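Reka Games Changes Tournament Rules for Erano: Two Formats, One Banned List

WASTTON, September - Reka Games, publisher of the trading card game Erano, announces today a change in the way organized play is managed. From the start of the next season, the two official tournament formats, Open and Harbor, will share one banned list, and this list will be updated two times per year.

Until now each format had its own list, and the updates came at different moments. Many players told us that they arrived at a store with a deck which was legal in one format and not in the other, and they learned this only at the registration table. Judges also asked for a simpler document which they can print on one page.

"We read all the messages that players sent to us after the last championship," said Rogério Araújo, head of organized play at Reka Games. "The most common request was not for stronger cards or bigger prizes. People wanted to know in the morning that the deck they built last night is still permitted. I play in my local store also, so I understand this very well."

The new list contains 176 cards. Most of them were already banned in at least one of the formats. Cards which return to legal play are marked in the full document, including the long requested Lantern Tax and both versions of Salt Courier. Players who own banned cards can continue to use them in casual games and in the team league, where the list does not apply.

The change will be used in all stores of the Erano program, at present 700 locations. Stores do not need to register again. The updated judge guide and a poster for the wall will be sent with the next prize kit. If a tournament begins before the new season and finishes after it, the old lists stay valid until the final round.

Reka Games will also make the deck check shorter. Players may now hand in their list on paper or through the store page until 9 a.m. on the day of the event, and small writing errors will receive a warning in place of a game loss.
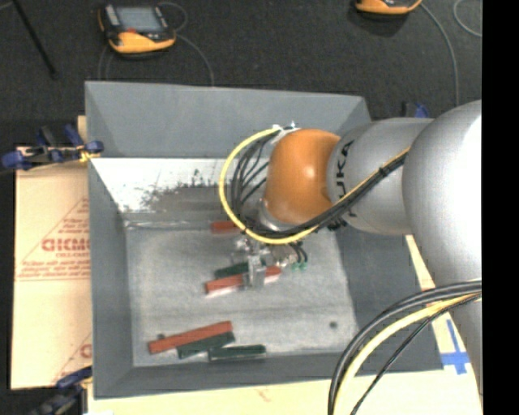
The first large event under the new rules will be the Lương Cup, open to all players with a store ranking. Places are given in order of registration - a waiting list will be kept by the organizer. Side events will include sealed play, a beginner table and a trading corner.

The next set of Erano is not affected by this announcement. Its cards will be legal in both formats from the day of release, as before.

The complete banned list, the judge guide and the answers to frequent questions are available on the organized play page of Reka Games. Stores with questions about prize kits should write to their regional contact.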